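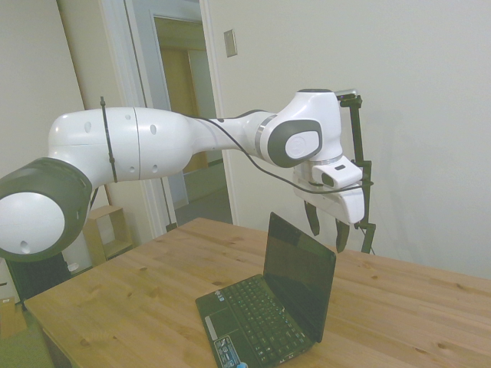 By Pouran Akbari
Posted June 23, 2025 | Filed under: Household Records

The retention of household papers is a subject on which most families hold no settled policy. Mine did not have one until last December, when my late aunt's apartment in Tromholm had to be cleared and 213 folders came into my care. The following remarks set out the practice I have since adopted.

Papers are first divided by the period for which they must be kept. Deeds, birth and marriage certificates, wills, and military discharge papers are permanent and are stored flat in a metal box. Tax returns and the receipts that support them are held for seven years. Utility bills are discarded once the next statement shows the payment, unless a deduction depends on them.

Correspondence presents greater difficulty. My aunt kept 654 letters, many of them from her cousin Parviz Jalali, and no schedule issued by an accountant applies to such material. I retained every letter that named a relative, an address, or an illness. Greeting cards bearing only a signature were offered to the family and then recycled. Two boxes remain unsorted.

Labels should state the contents and the year in pencil. Ink fades, and adhesive labels from the 1980s had fallen to the bottom of nearly every drawer. Staples and rubber bands are to be removed before storage, as both had marked the pages beneath them.

Scanning was considered. A quotation was obtained for 3000 pages and declined on grounds of cost. My brother-in-law, Davoud Ranjbar, has agreed to scan the permanent papers at home, beginning with the deeds.

A further post will address photographs, which are kept in a separate closet and have not yet been opened.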